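Greren Table Set: README

Last updated August 19, 2023
Maintained by Malathi Achari

What this is

Greren is a collection of short recordings of a household table being set, cleared and tidied. It covers plates, bowls, tubs and the cloths under them. It was put together for people who work on everyday dishes: finding them, telling them apart, and following them as they get picked up, stacked and put down again.

The first release, Wimham, has 600 clips. The second, Plasum, adds 50 more with a wider choice of tablecloths. Both use the same folder layout and can be loaded together.

What is on the table

The dishes are ordinary ones from a family kitchen. Some are ceramic and some are plastic. Matching sets were avoided on purpose -- most homes don't have one. Colors lean toward cream, pink and yellow, and a few pieces carry cartoon prints or lettering. Printed text was left as it is. If you train a text reader on these clips, expect short phrases in outlined letters, sometimes at a steep angle. 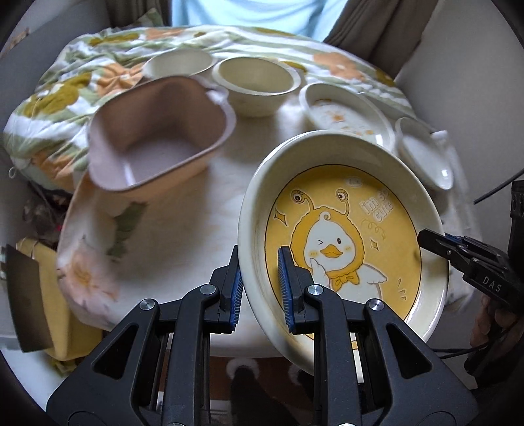

Duck plate with "I'm so cute" lettering, in front of the floral cloth.

Cloths are part of the data and have their own labels. A busy flower print makes the edge of a small bowl hard to find, and a pale cloth does the same for pale plastic. Folds and bunched areas were not smoothed out before recording.

Labels

Each clip has one text file with the same name. It lists:

object: plate, bowl, tub, container, cloth
material: ceramic, plastic, fabric, unknown
main color: one word
print: yes or no
action: lift, tilt, slide, stack, set down, none

"Tub" is used for anything deep with a flat bottom that is too large to eat from. "Container" is for smaller square or rectangular pieces. The line between them was drawn by eye, and you may disagree with it in places.
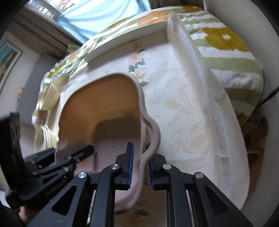 Crumbs, smudges and scratches are not labeled. We tried it in February on the Gilbert subset and gave it up, as two people labeling the same clip rarely marked the same spots. The old files are still in the folder called gilbert_old. Please don't use them for scoring.

Splits

Wimham is split 80 percent for training, with the rest held out. Plasum has no split. Clips from one session always stay on the same side.

Known problems

Color names are loose. Pink, beige and cream run into each other, and warm light makes it worse.
Fast movement leaves some dishes blurred -- these clips were kept.
In 21 clips the material is marked unknown. Corrections are welcome, with the clip name in the subject line.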